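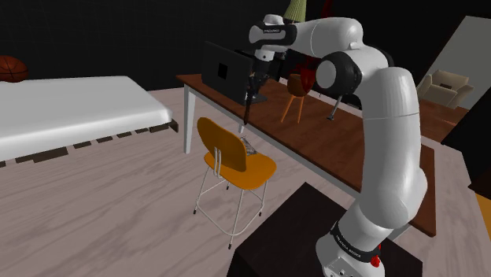
October
By our visiting member, Rernuno

The open day at the Sutstead robot laboratory began at ten o'clock on Sunday, and I came with the early bus from Rernuno. I wanted to see the part about failures, which was the second talk in the program. In my own work we keep a fault book for our packing line, and I was curious how people do this when the robot exists only in the computer.

The talk was given in the Woldegiorgis room on the ground floor. It has 27 seats and they were all taken, so I stood near the door. The software is called Zikley. It puts an arm into a furnished room, gives it a task, and writes down everything: the joint positions, the forces at the gripper, and what the cameras see. The tasks are simple to say. Take the brown object, bring it past the desk to the chair, put it down on the seat.

The fault we were shown has the number 689 in their list. In the written report of this run everything was good. The task was marked as complete, no collision, no force over the limit. Only when a member of the team played the run again at slow speed did they see that the lower part of the gripper had gone into the desk top, and came out on the other side. The desk was drawn in its full size, but the shape which the computer uses for touching was smaller than the drawn one. On one side it was too short by 4 centimeters. So for the program there was free space, and for the eye there was wood.

I asked if this is a serious matter, because no real desk was damaged. The answer was clear. The same motion would later be sent to a real arm, and with a real desk the arm would push against the edge with people standing near. For that reason they treat it in the same way as an accident, with a report and a stop of all runs in this room until the cause was found.
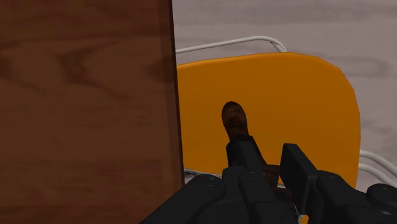

Gripper with a brown object at the orange chair, dark wood at left. Simulated view.

After the coffee we could sit at the screens and go through some runs ourselves. I found it difficult to judge distance from the gripper view. A piece of furniture close to the camera takes much of the picture, and I could not say if there was one centimeter of air or none. The person beside me had the same problem. We changed to the view of the whole room and then it was easier for the arm, but there the fingers are very small. You need both.

They have made some changes since run 689. The touching shape of each piece of furniture is now compared with its drawn shape before the room can be used. When the two differ by more than 5 millimeters, the room does not open. Also, "complete" is now a separate mark from "safe", and a run needs both marks before it goes to the real arm. I liked this very much. In our fault book we have also only one box to check, and I will propose a second one.

What I missed was information about the older runs. I asked if the runs before 689 in the same room were checked again, and I was told that this work is still going on. It would be good to hear the result next time. I would also like to know how they choose which runs are played again at slow speed, because this one was found only by a person who looked.

The real arm was not shown in motion on this day. The tour ended at three. For members who want to go: the entrance is from the parking lot behind the building, the sign at the main street still shows the old one. Lunch is not offered, only coffee.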